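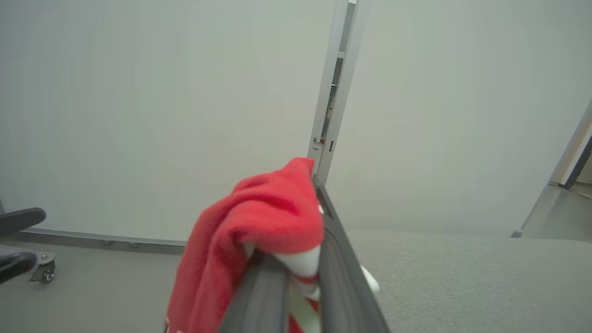 red fleece over the gripper, stripy thing between the fingers

Right, laundry arm thread, bit of a long one. Sunday, July 31, 2022 and I've spent most of it on fingers again. Fingers!!

For anyone new: two arms, shared workshop, trying to get them to pick clothes up and put them somewhere else. Not folding. Please stop asking about folding.

Started in June with one arm (Nicholas, don't ask, it was on the parts box when I got it second hand). Second arm came later and still hasn't got a name. Suggestions welcome, nothing rude.

Fleece is a pain. Grips lovely, then won't let go. Fingers open and it just hangs there by the fluff. Jersey fabric is the opposite, slides about if you're at all off centre.

So the plan for this week was slower close, more squeeze at the end. Changed the closing speed from 2000 to 1166 in the config. Units are whatever the motor driver thinks they are, I've given up looking.

Much better on thin stuff. Fleece still does what it likes.

Elmarie Sibiya reckons I should rough up the inside faces with a bit of sandpaper. Eirlys Gethin says absolutely not, rubber sleeves or nothing. They've been at it in the workshop chat since Thursday and I've stopped reading

(I'm going to try the sandpaper first. It's free. Sorry Eirlys)
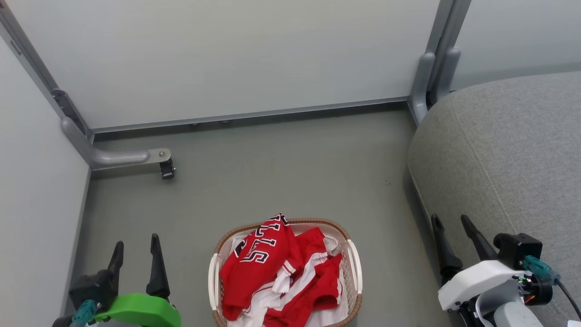
both grippers and the basket. red and white wash only

Basket notes, as a few of you asked. You want one that doesn't shift when you pull something heavy out of it. First one I tried was so light the whole thing came up with a hoodie. Came down again as well, loudly.

Handles are the other problem. Coming in from the side, the finger tips find a handle before they find any cloth. So now both arms come in from above, wrist turned a bit, and only go down once they're over the pile. Slower but far less swearing.

Also cable routing. Leave slack at the wrist. More than that. I had 12 cm on the left one and it was fine right up to the last bit of turn, then it wasnt.

Software side: still on Wunow for the motion stuff, runs on the old laptop under the bench. Had a go with Wumia for an evening, nicer to look at, couldn't get it to talk to both arms at once. Might be me. If anyone's got two going on it please shout, I'd love to see your setup file.

Best run so far is 9 items without me touching anything. Then it got a sleeve and a sock together and I hit stop. Does that count as 9 or 10? I'm saying 9.

Someone asked about cost. Not adding it up. The Skanberg power supply was the one thing I bought new and I'd do the same again, the cheap one kept cutting out whenever both arms lifted together.

To do: sandpaper (sorry again), retune the right arm, print some new finger tips a tiny bit wider, find out who has borowed the small hex keys. If it's you just put them back in the drawer, no questions.

Back on it Tuesday evening if anyone local wants to come and throw socks at it. Bring your own socks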